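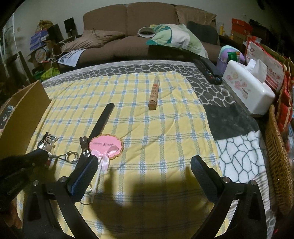
Brigitta Schnyder wrote:
> Before I throw anything out, does the list have a rule for party leftovers? I mean the cake toppers, the ribbon, the odd bits of wire that held something up once. Mine live on the table because they have no drawer, and they have no drawer because I keep saying I'll use them again. I have not used them again. My sister says bin the lot. I would like a second opinion from people who don't know how I got here.

Brigitta, you have come to the right list, in the sense that we are all worse.

My own rule is one box, with a lid that closes. When we moved to Raron I had three, plus a biscuit tin of ribbon I'd been carrying between apartments like an urn. Now it's the one. If the lid won't close, something goes, and it's usually the thing I defended hardest the year before.

On toppers: a plain "Happy Birthday" is worth keeping. It fits anybody, it never gets older, and it lies flat if you're careful with the stick. Anything with a number on it goes the same evening. I kept a glitter 56 for years on the theory that somebody else would turn 56. Somebody did, and he didn't want it. If there's a bow, stuff a bit of tissue behind it or it comes out next year looking slept on.

Wire - coil it, put a clip on it, drop it in a jar. Loose wire finds other loose wire. I once bought a set of 300 little clips from Gisler to deal with this and then needed somewhere to keep 300 little clips, so learn from me and buy six.

The real trouble is the table. Anything left on a tablecloth overnight becomes part of the room. First it's the party things, then the remote moves in, then the tissues, and by September you're eating off the one free corner and calling it cozy. Clear the cloth completely, shake it out the window, and put back only what you'd bother to carry in from another room. It took me most of a morning and one argument.

Selina, you still have my good scissors.

Liesl Leitner

6 replies
Share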